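Kumico 부엌 일기
답글 12 · 재게시 2 · 조회 1,911

키친타월 심지 가는 얘기를 좀 길게 해보려고 해요. 별것 아닌 얘기인데 지난번에 잠깐 적었더니 생각보다 많은 분이 답글을 달아주셔서, 차 한 잔 타놓고 앉았습니다. 길어질 것 같으니 바쁘신 분은 저장해두셨다가 설거지하기 싫을 때 읽으세요.

우선 저는 키친타월을 꽤 오래 그냥 조리대 위에 굴려놓고 쓰던 사람이에요. 걸이고 뭐고 없이 비닐만 벗겨서 세워놓고, 쓰다가 넘어지면 넘어진 대로 쓰고요. 한 손에 달걀물이 묻은 채로 뜯으면 롤이 통째로 따라오잖아요. 그러면 팔꿈치로 누르고 뜯었어요. 그게 이상한 줄도 모르고 살았습니다 ㅎㅎ

그러다가 작년 겨울에 Bernice Ametepe 언니네 집에서 밥을 얻어먹었는데요(땅콩 수프였어요, 그 얘기도 언젠가 꼭 할게요, 정말 맛있었거든요!) 언니가 한 손으로 냄비를 잡고 다른 손으로 키친타월을 톡 뜯는 거예요. 톡, 하고요. 저는 그 소리에 반해서 수프 먹다 말고 걸이를 한참 들여다봤어요.

그날 집에 오는 길에 Kimaro에 들렀는데 문 닫기 직전이라 못 사고, 다음에 갔을 때는 벽에 붙이는 것밖에 없어서 또 못 사고, 세 번째에 겨우 데려왔습니다. 둥근 받침에 봉 하나 세워진 제일 단순한 나무 걸이예요. 스프링이나 누르는 팔이 달린 것도 있던데 저는 닦을 데가 적은 게 좋아서요.

벽에 붙이는 것과 세우는 것 중에 뭐가 낫냐고 Thư Tô 님이 물어보셨죠. 저는 세우는 쪽이에요. 부엌에서만 쓰는 게 아니라 식탁에도 들고 가고, 창틀 닦을 때도 들고 가고, 여름에 베란다에서 수박 먹을 때도 들고 나가니까요. 봉 끝을 잡고 들면 되니 손잡이가 따로 없어도 괜찮더라고요.

다만 조리대가 아주 좁은 집이면 벽걸이가 나을 수 있어요. 세우는 건 받침만큼 자리를 먹거든요. 예전에 살던 집이었으면 저도 못 샀을 거예요. 그 집은 도마를 놓으면 그릇 놓을 데가 없어서 전기밥솥 뚜껑 위에 반찬을 올려두고 살았어요(따라 하지 마세요).

이제 가는 얘기. 마지막 장이 떨어지고 나서도 빈 심지가 봉에 며칠씩 꽂혀 있는 집, 저희 집만은 아니죠? 식구끼리 서로 안 본 척하는 거요. 저희 집은 그게 심해서 결국 규칙을 하나 정했어요. 마지막 장을 뜯은 사람이 그 자리에서 간다. 간단하죠. 지켜지느냐 하면 그건 또 다른 얘기고요.

규칙이 잘 안 지켜진 제일 큰 이유는 새 롤이 멀리 있어서였어요. 묶음째로 다용도실 맨 위 칸에 올려놨으니 누가 의자까지 끌고 가서 꺼내겠어요. 그래서 지금은 묶음에서 딱 한 개만 빼서 싱크대 아래 칸 문 바로 안쪽에 둡니다. 나머지는 그대로 위 칸에 있고요. 한 개를 꺼내 쓰면 그 자리를 다시 채워두는 것까지가 한 세트예요.

묶음은 12롤짜리를 사요. 더 큰 것도 사봤는데 넣을 데가 없어서 현관에 한 달을 세워뒀더니, 손님마다 그걸 보고 한마디씩 하셔서 그만뒀습니다.

비닐은 꼭 미리 벗기지 마시고 갈 때 벗기세요. 저는 부지런을 떤다고 미리 다 벗겨놨다가 싱크대 아래에서 습기를 먹어서 가장자리가 쭈글쭈글해진 적이 있어요. 닦는 데는 지장 없지만 괜히 속상하더라고요, 새것인데.

그리고 첫 장! 첫 장이 풀로 붙어 있는 제품은 잘못 뜯으면 몇 겹이 같이 찢어져서 너덜너덜해지죠. 저는 손톱으로 긁지 않고 롤을 두 손바닥 사이에 넣고 살살 굴려요. 그러면 붙은 데가 조금 들뜨는데 거기부터 옆으로 밀듯이 떼면 얌전히 떨어져요. 찢어진 첫 장은 버리지 말고 가스레인지 둘레 한 번 훔치는 데 쓰시고요.

갈기 전에 꼭 하는 게 하나 더 있어요. 봉이 비었을 때 받침을 닦는 것. 롤이 꽂혀 있으면 받침 위에 먼지가 앉아도 잘 안 보이거든요. 종이 가루 같은 게 동그랗게 쌓여 있어요. 저는 물기를 꼭 짠 행주로 한 번, 마른 행주로 한 번. 나무라서 물에 담그지는 않습니다.
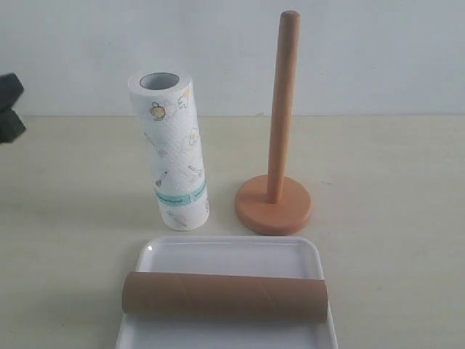
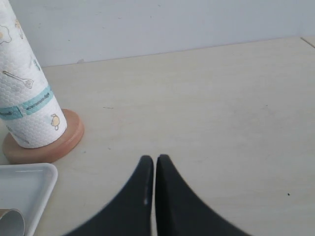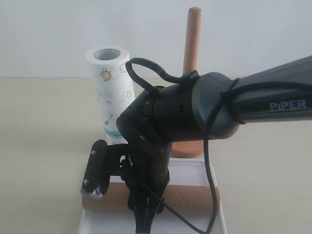

마지막 수정: 12월, 오후 늦게

무늬 있는 롤은 이번에 처음 써봐요. 늘 민무늬만 샀는데 주전자 같은 그림이랑 달걀 같은 그림이 연하게 찍혀 있는 걸 보고 그냥 집어 왔어요. 길쭉한 그림은 거품기인지 뒤집개인지를 두고 아침부터 식구들이 편을 갈랐습니다. 저는 거품기 파예요.

청록색 띠가 둘러진 것도 마음에 들어요. 하얀 종이에 색이 딱 그만큼만 있으니까 식탁이 조금 밝아진 기분이고, 나무색이랑도 잘 어울리고요. 키친타월을 두고 이런 말을 길게 하고 있는 제가 좀 우습긴 한데, 매일 보는 물건이니까요.

올록볼록한 종이가 물을 더 잘 먹느냐는 질문도 있었죠. 저는 실험까지는 안 해봤고 느낌으로만 말씀드리면, 두부 물기 뺄 때는 올록볼록한 쪽이 편해요. 두부에 덜 달라붙는 것 같아서요. 대신 유리컵을 닦을 때는 매끈한 천을 씁니다. 이건 취향이겠지요.

꽂는 건 정말 설명할 것도 없는데, 한 가지만요. 롤을 봉에 내리꽂을 때 심지 입구가 찌그러져 있으면 중간에 걸려요. 억지로 밀면 안쪽 종이가 말려 올라가고요. 검지를 심지 안에 넣고 한 바퀴 둥글려서 펴준 다음에 넣으면 스르륵 내려가요. 그 스르륵이 저는 왜 그렇게 좋은지!

방향 문제는 조심스럽게 꺼내 볼게요. 풀리는 쪽이 오른쪽이냐 왼쪽이냐. 저는 오른손으로 뜯으니까 종이 끝이 오른쪽 앞으로 나오게 놓는데요, Niloufar Taheri 님은 정반대로 놓아야 한다고 하셨고 이유도 아주 자세히 적어주셨어요. 읽고 나서 일주일을 그렇게 써봤습니다. 그리고 원래대로 돌아왔어요. 죄송해요, 손이 기억을 못 바꾸더라고요.

무늬가 있는 롤은 방향을 바꾸면 그림이 거꾸로 서요. 저는 그게 은근히 신경 쓰여서 그림이 똑바로 보이는 쪽을 먼저 확인하고 꽂습니다. 민무늬였을 때는 없던 고민이 생긴 셈이죠.

가볍게 세우는 걸이의 단점도 적어야 공평하겠네요. 롤이 얼마 안 남으면 가벼워져서, 급하게 뜯으면 빙글빙글 돌면서 종이가 줄줄 풀려요. 저는 뜯는 손 말고 다른 손 새끼손가락으로 롤 위쪽을 살짝 눌러요. Bernice 언니는 이걸 한 손으로 하는데 비결을 물어보니까 그냥 빨리 뜯으면 된대요. 빨리 뜯으면 저는 대각선으로 찢어집니다.

받침이 미끄러지는 건 밑에 얇은 고무 조각을 붙이고 나아졌어요. 가구 다리에 붙이는 것 말고, 서랍에 까는 미끄럼 방지 깔개 자투리를 동그랗게 오려서 붙였어요. 보기엔 삐뚤빼뚤한데 아래쪽이라 안 보이니까 괜찮아요.

빈 심지 얘기로 넘어갈게요. 저는 이걸 바로 못 버리는 병이 있어요. 어렸을 때 할머니가 휴지심에 전선을 넣어 보관하셨는데 그게 그렇게 깔끔해 보였거든요. 키친타월 심지는 더 길어서 쓸 데가 더 많고요. 다만 너무 모으면 서랍이 심지로 차요. 작년에 식구한테 한 번 혼났습니다.

지금은 집에 둘 심지를 다섯 개로 정해두고, 그 이상 생기면 종이류로 내놓아요. 끝에 풀 붙은 종이 조각이 남아 있으면 떼고, 납작하게 밟아서요. 밟을 때 나는 소리도 좋아합니다. 오늘은 소리 얘기를 많이 하네요.

심지 쓰는 법 중에 제가 제일 오래 하고 있는 건 식탁보 말아두기예요. 접어두면 접은 자국이 남아서 손님 오기 직전에 다리미를 꺼내야 하는데, 심지 두 개를 이어 붙여서 거기에 말아두면 그냥 펴기만 하면 돼요. 이어 붙일 때 테이프는 안쪽으로 감추려고 애쓰지 마시고 겉에 넉넉히 감으세요. 천 닿는 데는 종이 한 겹 덧대고요.

두 번째는 연장선이요. 할머니 방식 그대로예요. 심지 겉에 어디에 쓰는 선인지 적어두면 찾기 쉬워요. 저는 "크리스마스 전구(반만 들어옴)"라고 적어둔 게 있어요. 반만 들어오는 걸 왜 아직도 갖고 있냐고는 묻지 말아주세요.

세 번째는 씨앗 모종 화분인데, 이건 Seidu Opoku 님이 알려주셨어요. 심지를 짧게 잘라서 세우고 흙을 채운 다음에 씨를 넣고, 싹이 나면 심지째로 큰 화분에 옮기는 거래요. 저는 바질로 해봤고 반은 성공, 반은 곰팡이였습니다. 물을 너무 많이 준 것 같아요. Seidu 님은 분무기로만 준다고 하시네요. 내년 봄에 다시 해볼게요.

자를 때는 가위보다 빵칼이 나아요. 가위로 누르면 심지가 찌그러지는데 빵칼로 슬슬 돌려가며 썰면 동그란 모양이 살아 있어요. 물론 식구들이 빵칼로 뭘 하느냐고 물어볼 수 있으니 씻어서 제자리에 두시고요.

쟁반 얘기도 잠깐. 저는 뭘 갈거나 정리할 때 하얀 플라스틱 쟁반을 하나 꺼내놓고 시작하는 버릇이 있어요. 빈 심지든 뜯은 비닐이든 일단 거기에 올려놓고, 다 끝나면 쟁반째 들고 가서 한 번에 나누어 버려요. 예전에는 식탁 여기저기에 흩어놨다가 저녁 차릴 때 다시 치웠거든요. 같은 걸 두 번 치우는 게 그렇게 싫더라고요.

쟁반은 턱이 있는 걸로 고르세요. 심지처럼 둥근 건 굴러가잖아요. 제 건 원래 Nindton에서 산 그릇 건조대에 딸려 온 물받이인데, 건조대는 진작 녹슬어서 보내주고 물받이만 몇 년째 현역이에요. 이런 물건이 집집마다 하나씩은 있을 거예요.

상 위도 한마디 할게요. 밝은 크림색이라 부스러기며 까만 티가 참 잘 보여요. 처음에는 그게 싫어서 식탁보를 덮었는데, 덮으니까 안 닦게 되고, 들춰보면 더 심하고요. 지금은 그냥 두고 보이는 대로 닦습니다. 보이는 대로라고 했지 매번이라고는 안 했어요 ㅎㅎ

한 롤을 며칠 쓰냐는 질문에는 자신 있게 답을 못 하겠어요. 튀김을 하는 주와 안 하는 주가 너무 달라서요. 기록을 해보려고 달력에 표시를 시작했는데 한 번은 11일쯤 갔고, 그다음엔 표시하는 걸 잊어버렸어요. 명절 낀 달은 세지 않는 게 마음 편합니다.

아껴 쓰는 방법으로는 행주를 바로 옆에 두는 게 제일 잘 들었어요. 물만 흘렸을 때는 행주, 기름이나 고기 핏물은 키친타월. 그 전에는 물 한 방울에도 톡 뜯고 있었으니까요(톡 소리가 좋아서 그랬다는 건 인정할게요). 행주는 서랍에 넣어두면 안 쓰게 돼서 작은 바구니에 돌돌 말아 꺼내놨어요.

한 장이 너무 크다 싶을 때 반으로 찢어 쓰는 것도요. 그런데 반으로 찢고 남은 반쪽을 둘 데가 없어서 결국 둘 다 쓰게 되더라고요. 이 문제는 아직 못 풀었어요. 좋은 생각 있으신 분은 답글로 알려주세요. 저는 봉 끝에 걸쳐놓아 봤는데 모자 쓴 것처럼 보여서 웃다가 치웠습니다.

나무 걸이 관리는 계절에 한 번 정도 기름칠을 해주면 된다는데 저는 아직 한 번밖에 안 했어요. 도마에 바르고 남은 기름을 천에 묻혀서 봉을 쭉 훑어주고 하룻밤 세워뒀다가 아침에 마른 천으로 닦았어요. 덜 닦은 채로 롤을 꽂으면 심지 안쪽에 기름이 배니까 그날은 롤을 옆에 세워두고 썼고요.

아, 그리고 답글에 냅킨도 꽂아 쓸 수 있냐고 하신 분, 냅킨은 안 되겠지만 저는 랩 다 쓰고 남은 리본 뭉치를 꽂아본 적은 있어요. 선물 포장할 때 봉에 리본을 끼워놓고 당기면 굴러다니지 않아서 편해요. 그 옆에서 키친타월은 또 굴러다니고 있었지만요.

오늘 새로 꽂은 롤의 첫 장은 결국 제가 쓰지도 못했어요. 꽂고 돌아서는데 누가 와서 톡 뜯어서 안경을 닦더라고요. 안경은 안경 천으로 닦으라고 제가 몇 번을 말했는데!

다음에는 싱크대 아래 칸 정리를 올려볼까 해요. 세제 통들이 서로 기대고 있는 상태라 시작할 엄두가 안 나서, 여기에라도 적어두면 하겠지 싶어서요. 그 전에 Bernice 언니한테 땅콩 수프 만드는 법부터 물어볼게요. 기다리시는 분이 세 분 계시니까요.

답글은 저녁 먹고 천천히 달겠습니다. 첫 장 안 찢어지게 떼는 다른 방법 아시는 분, 꼭 적어주세요.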